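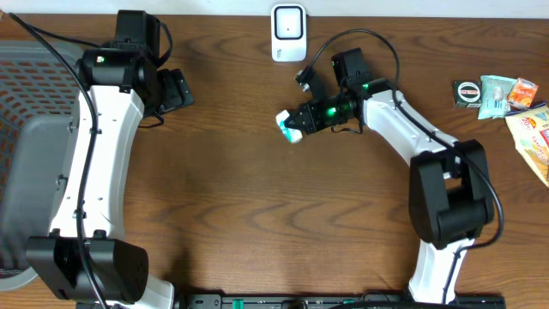
## Two-arm table cell: weekly check and re-zero

Quick version of how we look after the Nodix cell. Written by Stelios Liapis, fixes welcome. Budget half an hour, more if a cable needs moving. Do it Thursday before the first run, not after.

You need: hex keys, lint-free cloth, hook-and-loop ties (no zip ties, they bite into the jacket), the Leemans torque driver, the log sheet.

### 1. Park and look at the lights

- Clear both grippers. Open them from the pendant and catch whatever's in there, don't pull.
- Send both arms to park.
- Status lights should be steady green. Blinking = fault still latched, clear it first.
- Write down the cycle count. Last check was 3,215, next one goes under it.

### 2. Cables

Most of our downtime is here so go slow on this bit.

- The thick black cable on the left arm runs over the front of the long white link. Needs slack at the wrist. Jog the wrist end to end at low speed and watch it.
- Right arm: the cable goes over the module, down the forearm and out round the elbow. If it can get into the gap in the elbow it will. Re-tie with the elbow fully bent, never straight.
- Thin wires by the grippers hang a bit low. Fine, as long as they don't touch the table at the lowest pick height.
- Run your fingers along the jacket. Any flat spot or nick, swap the cable. No tape.

### 3. Fasteners

- Small screws where the white shell meets the black housing, lower end of the long link. Snug only. The shell cracks if you lean on it.
- Wrist to gripper bolts: driver on setting 4, go crosswise.
- Camera bracket above the right gripper. Check it by hand. If it moves at all, tighten and then you MUST redo step 5.

### 4. Grippers

- Wipe the fingertips, dry cloth first. Alcohol only if there's residue, and let it dry off.
- Open and close 5 times each. Listen for clicking.
- One finger lagging the other? Back off the linkage screw a quarter turn, try again. Still lagging, bag the gripper and put the spare on.

### 5. Re-zero

1. White marker card goes at the top center of the table, black square facing up. Flat! A lifted corner throws the height off.
2. Keep packets and boxes over by the right edge, out of the way of the card and both grippers.
3. Load the zero routine, left arm first. Wait for it to finish and park.
4. Then the right. Dont run them together, they share the middle of the table.
5. Save. Name the file with the cell name and your initials.

If it rejects the card, clean the card and check the room lighting. Glare off the white links has caught us out before (the Evinley cell does it too, every June when the sun comes round).

### 6. Slow test

- Speed down to minimum, hand on the stop.
- Pick one small item with the right arm and hold it near the center for 200 seconds. Shouldn't creep or slip.
- Left arm: over to the gray basket and back, gripper empty. Watch that it clears the rim.
- Both good, go back to normal speed and sign the sheet.

Spare grippers and cables are in the Pikberg cabinet, second shelf. If you take the last one write it on teh door.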